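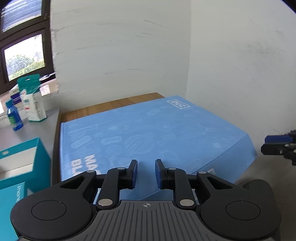 Families wanted for a study of play at home

The Westach reading and play project is looking for 60 families with at least one child between four and seven. We want to learn how children and adults talk to each other while they build, sort and share toys, and whether that talk changes over a few months.

What you would do: set aside 70 minutes every other week for play with your child at home, keep a short diary, and speak with one of our staff by phone once a month. You use the toys you already own. The study runs through the end of September.

Who can join: any household in Westach or Machala. Grandparents and foster parents are welcome. The child should not have taken part in our earlier study — siblings of those children may still sign up.

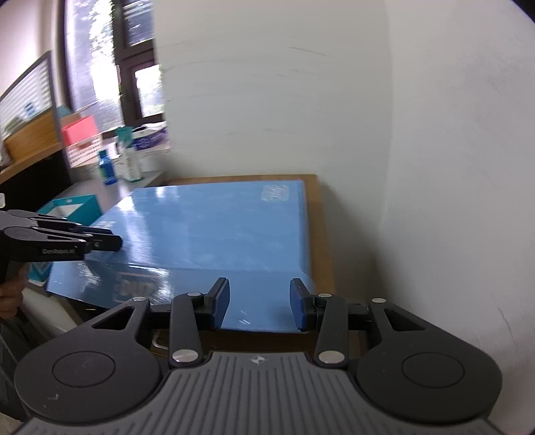
Diaries can be kept in English, Romanian or German. Spelling does not matter, and a few lines per session are enough. Each family receives a $60 gift card when the last diary is handed in. You may stop at any time without saying why.

Names and addresses are stored apart from the diaries and are deleted when the report is finished.

To apply, send your child's age and a phone number to Domnica Munteanu, Leduvura Center, Room 851. Questions about the diary go to Ute Kröger, extension 3774. Please apply by 8 June 2021. Families will be told by mail whether they have a place.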